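Section 3. Preparing the work surface and the tray

Read this section before you place the Tundach tray on the surface for the first time. It covers the Arkmont surface mat (part 1353) and the square tray supplied with it. If you have the Tarner tray with a hinged lid, remove the lid first and follow the same steps.

3.1 What you need

Surface mat, dark gray
Square tray, rounded corners
Two soft cloths, lint-free
Mild dish soap and warm water
Alignment card (in the envelope with this manual)

3.2 Laying the mat

1. Clear the tabletop and wipe it down. Crumbs or grit under the mat will show as bumps and can make the tray rock.

2. Unroll the mat with the smooth side up. Leave it flat overnight if the ends curl. Do not use a hair dryer or iron to flatten it.

3. Line up the long edge of the mat with the front edge of the table.

4. Press from the center outward with a dry cloth until there are no air pockets left. Lift and re-lay any corner that has trapped air.

5. Peel the backing from the corner pads and press each pad down for a slow count of three.

Note: The corner pads can be lifted and reused. If they stop sticking, rinse them under cool water and let them air dry.

Caution: Do not cut on the mat. Score marks cannot be removed and are not covered by the warranty.

3.3 Cleaning the tray before first use

The tray ships with a light film of protective oil. It must come off before the tray touches the mat, or it will leave a ring.

1. Wash the inside and outside with warm water and a few drops of dish soap.

2. Run the cloth along the underside of the rim, where oil tends to collect.

3. Rinse and dry at once with the second cloth. Water left to dry on the finish may spot.

Caution: Do not use steel wool, scouring powder or bleach. Do not put the tray in the dishwasher.

3.4 Placing the tray

1. Hold the tray by two opposite sides, just under the rim. Do not carry it by one corner.

2. Set it down on the mat from straight above. Avoid sliding it, especially when it is loaded.

3. Slip the alignment card under each side in turn. The card should not pass under the tray at any point. If it does, turn the tray a quarter turn and try again.

4. Keep the tray away from the edges of the mat. Leave open space on all sides so that small parts can be set down and seen easily.

5. Leave the tray empty until you have finished the checks in 3.5.

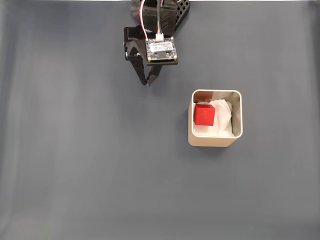

Figure 3-2. Square tray in position on the gray surface.

3.5 Checks

Press lightly on each corner of the tray. If it rocks, look for grit underneath and repeat step 3 of 3.4.

Look along the rim from table height. The rim should be even all the way around. A tray with a bent rim can still be used for storage but should not be used with the Yeoh divider insert, which needs a straight edge to sit on.

Wipe a clean cloth across the inside. If the cloth picks up oil, go back to 3.3.

3.6 Filling the tray

Put heavier items in first and spread them across the bottom. Keep the contents below the rim. Items that stick up above it are easily knocked out when the tray is moved.

Note: Adhesives and solvent-based markers can stain both the tray and the mat. Cap them before putting them in, and wipe up any spill right away with a damp cloth.

To fit the divider insert, go to Section 4.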